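# Budgeting for a two-arm tabletop robot

Budgeting for a two-arm tabletop robot is the work of figuring out, ahead of any purchase, what a pair of small robotic arms and everything that goes with them will cost to buy, set up and keep running. 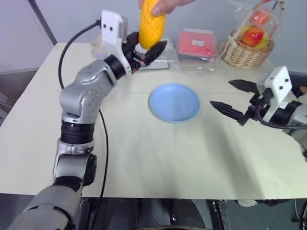
The price of the arms is usually the first number on the page, and it's the one most people remember, but a good plan gives just as much attention to the parts that come after the arms are bolted down. A complete station includes a mounting base, a table, a power supply, a computer, a set of grippers, cables, and the everyday objects that the arms will be asked to handle. These last items are easy to forget, though they can be as humble as a plate and a yellow corn-shaped object, and the object may well be held up by a person's hand while the gripper is at its base. That person's time belongs in the budget too. So do the cables, such as the black ones curving away from the white brackets at the ends of both arms, which should be listed as spare parts from the very first order.

## Background

Small arms of this size were once bought almost entirely by large laboratories, which had their own workshops and could absorb a surprise or two. As prices came down, schools, repair shops and small packing businesses began to buy them as well, and with those buyers came a need for plainer budgets. The planning sheet used by the Ostotden training workshops is a fair example of the style. It fits on 2 pages, it uses ordinary words, and it asks the buyer to write down what the arms are supposed to do before any prices are filled in.

## Main cost groups

Most plans sort the spending into the groups below, although the names vary quite a bit from one shop to another.

- **Arms and base.** The two arms, their mounting plates and the frame that carries them. Matching arms are generally preferred, as one set of spare joints can then serve both sides.
- **Grippers.** Two-finger grippers are the common starting choice. Fingertips wear down with use and are best entered as a yearly supply.
- **Table and surroundings.** A steady table with a plain top, good lighting, and enough floor space to walk around the back.
- **Handling objects.** Dishes, fruit, bags, wrapped packages and the like. Clear plastic wrap deserves a line of its own if the work calls for it, as it creases and tears and has to be replaced often.
- **People.** Setup, training, daily supervision and the slow, patient hours of resetting the table between tries.

The Pestent price guide, a booklet many first-time buyers start with, suggests $900 a year for fingertips, cables and handling objects together. Buyers who work mainly with soft or wrapped goods often set aside more than that, and those who handle the same few hard parts every day can get by comfortably on less.

## Timing and delivery

Arms are seldom delivered on the same day as their grippers, and a plan that assumes otherwise tends to leave somebody with a very handsome set of parts and nothing to do with them. In the Duninari project, which fitted out a teaching room with tabletop stations, the grippers arrived nearly 3 weeks after the arms. The room was put to good use in the meantime - tables were leveled, cables were labeled, and the first lessons were given on paper.

It is also wise to ask when the warranty begins. Some sellers count from shipping and others from first use, and with a long setup the difference can be a large part of the covered period.

## Buying new or used

Used arms can be a real bargain, particularly when they come with a record of their running hours. Medrano, a dealer in secondhand equipment, includes such a record with each arm it sells; one sample sheet in its catalog shows 412 hours and lists the joints that had been replaced. A buyer without this kind of record should plan on having every joint inspected, and should put the inspection fee in the same column as the purchase price so that the two can be weighed together.

Renting is a third path and suits a shop that is still unsure of its task. Rental fees usually cover repairs to the arms themselves - fingertips and cables are often left to the renter.

## See also

- Equipment depreciation
- Robot end effectors
- Spare parts planning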